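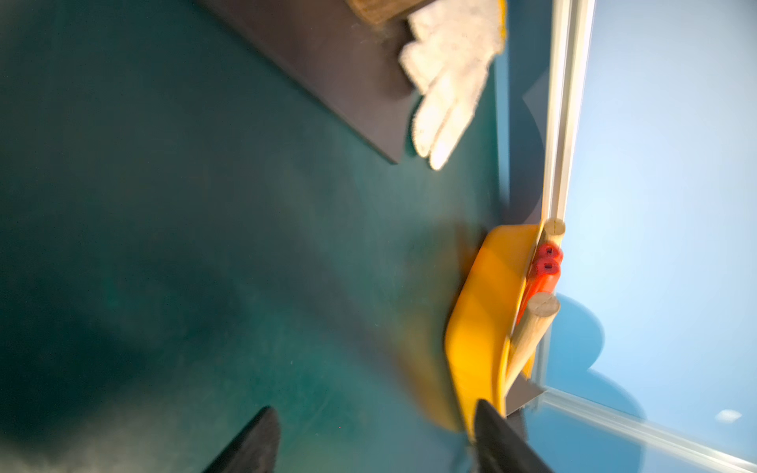

Gloves, Ketsara Wongsuwan told her first class of apprentices, are where most people stop thinking about their hands. She had been teaching shop safety at Nakpan for almost 5 years by then, and she still began every course with the same remark.

Chapter 4
Protecting the Hands

Key terms: cuff, dexterity, gauge, knit glove, liner, cut resistance

After reading this chapter you should be able to:
Name the main parts of a work glove
Match a glove to a task
Decide when a glove should be thrown away
Explain when bare hands are the safer choice

4.1 Why hands get hurt

Hands do the reaching, holding and steadying in nearly every job, so they are close to whatever can cut, pinch or burn. Many hand injuries are small. A splinter or a scraped knuckle may never be written down, and a worker may go on for years without reporting one. Small wounds still matter. They can become infected, and they change the way a person grips a tool for the rest of the shift.

In February the packing plant at Torura looked back through its first aid book. Of 60 entries for hands, most were scrapes and shallow cuts from handling crates and strapping. The plant was buying 2000 pairs of gloves a year, all of one kind and one size. Workers with small hands took them off for fine work – tying labels, picking up screws – and that was when many of the cuts happened.

4.2 The knit glove

The plain knit glove is the most common work glove in the world. It is made on a machine that forms the fingers, palm and cuff in one piece. Gauge is the number of needles per inch on that machine. A low gauge gives a thick, coarse glove. A high gauge gives a thin one with a better feel for small parts.
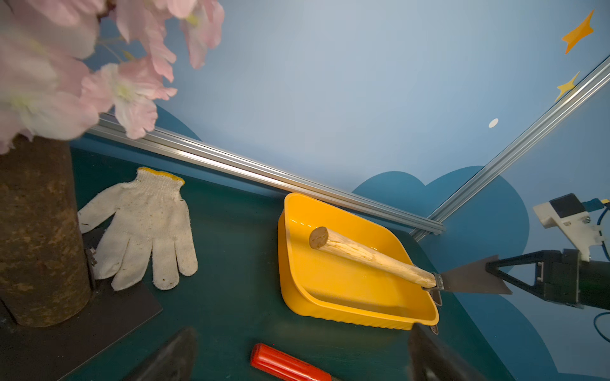 Cotton is fine until it gets wet, according to Wiroj Phetsri, and after that you might as well be wearing a sponge. Uncoated knit gloves soak up oil, water and solvents and hold them against the skin. They keep off dirt and light scrapes. They should not be relied on against blades, broken glass or chemicals.

Loose gloves must never be worn near a drill press, lathe or any other turning part. A caught thread can pull the hand in before the operator can react. Near such machines, take the gloves off and use a brush to clear chips.

Section 4.3 covers coated gloves, and section 4.4 covers sizing. Before going on, measure around your palm just below the knuckles, leaving out the thumb, and write the result in your notebook. You will need it for the sizing table.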